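Garment sorting (household laundry)

Garment sorting is the stage of domestic laundry work between drying and storage, in which mixed clothing is separated by fabric and by the way it will be kept. Heavy woven items are normally folded, light tops hung.

Denim is identified by its diagonal twill weave. Seams and hems are often closed with two parallel rows of topstitching, and points of strain may be secured with a bar-tack. 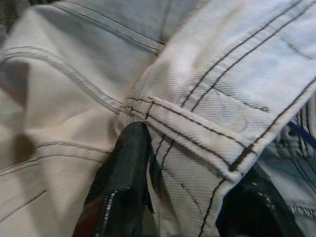
Thick seams hold creases longer than the cloth beside them, so hems and waistbands are flattened by hand before the first fold.

Sorting is done on a flat surface at waist height, commonly a folding table. Two piles are usual – one untouched, one in progress – with clear space between them for folding.

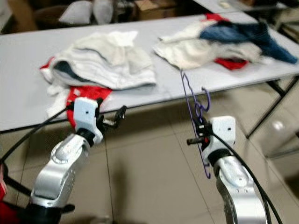

Joonas Hirvonen disputes the two-pile method, holding that a single heap worked from the top is quicker for loads of up to 13 pieces.

Hanging follows. Plastic hangers are inserted through the neck opening or from the hem, and the hook is placed over the rail of a freestanding rack. Shirts left bunched on the hanger keep their wrinkles and are straightened at the shoulders first.

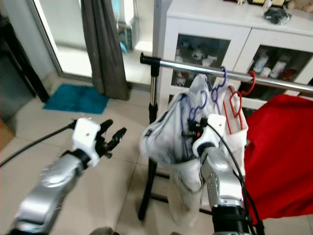 White garments and plastic hangers at a chrome clothes rail.

See also: Clothes hanger; Ironing; Twill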